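분류대 앞에서 보낸 석 달 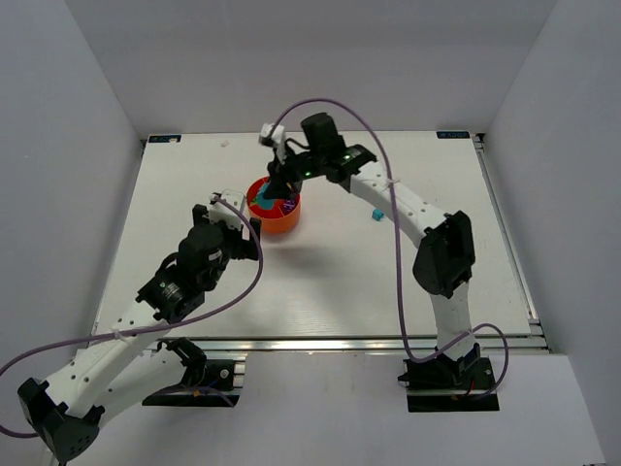
회사에서 작은 부품을 색깔별로 나누는 일을 로봇 팔에 맡기기 시작한 게 3월이다. 그전까지는 우리 조 네 명이 돌아가면서 손으로 했다. 그릇에 섞여 들어온 조각을 집어서 색에 맞는 칸으로 옮기는 단순한 일이고, 하루에 두세 시간이면 끝났다. 단순하다고는 해도 오후 4시쯤 되면 눈이 침침해져서 청록색과 하늘색을 헷갈리곤 했다.

도입 이야기가 처음 나왔을 때 분위기는 별로 좋지 않았다. 사내에서는 이걸 Meranik 건이라고 불렀는데, 이름만 돌고 내용은 한동안 아무도 설명해 주지 않았다. 나는 분류 작업이 없어지면 조 인원도 줄겠구나 싶었다. 옆자리 선배는 그때부터 포장 쪽 업무를 슬슬 배워 두었다.

결과부터 쓰면 인원은 그대로다. 대신 하는 일이 바뀌었다. 예전에는 출근하면 장갑부터 꼈는데 지금은 작업대 앞에 가서 팔 두 개가 제자리에 있는지, 케이블이 관절에 걸리지 않는지부터 본다. 보라색 케이블이 팔 위로 늘어져 있어서 동작 범위가 커지면 당겨질 때가 있다. 첫 주에 이걸 모르고 돌렸다가 커넥터가 빠져서 오전을 통째로 날렸다. 지금은 점검표 맨 위 줄에 케이블 항목이 있다.

그다음은 그릇 채우기다. 한 번에 많이 넣으면 집게가 조각을 두 개씩 물고, 너무 적게 넣으면 사람이 자주 불려 간다. 몇 번 바꿔 본 끝에 바닥이 조금 보일 정도로만 넣는다. 정해진 기준은 없고 각자 손대중이라 사람마다 조금씩 다르다. 이건 문서로 남겨 달라고 했는데 아직이다.

속도는 사람이 더 빠르다. 조각 200개를 나누는 데 내가 하면 19분 정도 걸리고, 로봇은 그보다 한참 더 걸린다. 다만 로봇이 돌아가는 동안 나는 검수 기록을 정리하거나 다음 물량을 준비할 수 있다. 하루 전체로 보면 여유가 조금 생겼고, 그 여유는 거의 다 기록 업무로 채워졌다. 솔직히 퇴근 시간이 빨라지지는 않았다.

설치와 교육은 Frida Arnardóttir 씨가 맡았다. 교육 첫날 들은 말 중에 도움이 된 건, 팔이 이상하게 움직이면 고치려고 손부터 뻗지 말고 정지 버튼을 먼저 누르라는 것이었다. 당연한 소리 같은데 막상 조각 하나가 옆으로 튀면 손이 먼저 나간다. 우리 조에서도 두 사람이 그러다가 주의를 받았고, 그중 하나가 나다.

불편한 점도 적어 둔다. 우선 말할 일이 줄었다. 예전에는 둘이 마주 앉아 분류하면서 이런저런 이야기를 했는데, 지금은 한 명이 작업대를 보고 나머지는 각자 자리에 있다. 선배는 조용해서 좋다고 하고, 나는 아직 좀 심심하다. 또 오류가 나면 누구 책임인지 애매하다. 손으로 할 때는 잘못 넣은 사람이 다시 하면 됐다. 지금은 그날 담당자가 사유를 써야 하는데, 칸에 쓸 말이 마땅치 않아서 대부분 '집기 실패'라고만 적는다. 그렇게 적힌 기록이 쌓여도 다음에 무엇을 고쳐야 하는지는 알 수가 없다. 지난 회의에서 항목을 세 가지로 나누자는 의견을 냈고, 일단 우리 조만 그렇게 써 보기로 했다. 못 집은 것, 집었다가 놓친 것, 다른 칸에 넣은 것.

손목은 확실히 편해졌다. 작년 이맘때는 보호대를 차고 다녔는데 올해는 서랍에 넣어 둔 채로 꺼낸 적이 없다. 어머니한테 그 얘기를 했더니 그럼 됐다고 하셨다.

다음 달부터는 Tumholm 쪽 작업장에도 같은 장비가 들어간다고 한다. 목요일에 그쪽 사람들이 견학을 오기로 해서 내가 점검 순서를 보여 주기로 했다. 점검표를 다시 출력해야 하는데 프린터 토너가 떨어져서 그것부터 신청해 두었다.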